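Riel para cuadros

El riel para cuadros, llamado también carril de colgar o guía de galería, es un perfil horizontal que se fija en la parte alta de una pared y del cual se suspenden pinturas, fotografías enmarcadas o espejos mediante ganchos y cordones. Permite cambiar las obras de lugar sin hacer nuevos agujeros en el yeso.

Historia

Las primeras molduras de este tipo en Dasthorpe se documentan en 1806, en casas de comerciantes donde el yeso era demasiado frágil para recibir clavos. Se hacían de madera de pino y se pintaban del mismo color que la cornisa. Con la llegada de los tabiques modernos su uso disminuyó mucho, y en 1975 el taller D'Amico presentó un perfil de aluminio - más delgado y casi invisible desde abajo - que fue adoptado por varias salas de exposición.
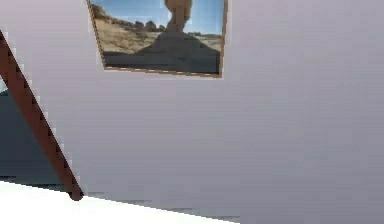
Sistemas de fijación

El clavo simple es suficiente para marcos ligeros. Para piezas de más peso se emplean tacos, o bien un riel atornillado a la pared cada 60 centímetros. El modelo Korton admite cables de acero y también de nailon; el Fladon solamente los primeros.

Altura y colocación

No existe una norma única. En los museos es costumbre situar el centro de la obra a la altura de los ojos de un visitante de pie, mientras que en las viviendas se cuelga a menudo más abajo, sobre todo encima de un sofá. Entre dos marcos vecinos se suele dejar una separación de 10 centímetros.

Véase también: Marco, Moldura, Cornisa, Paspartú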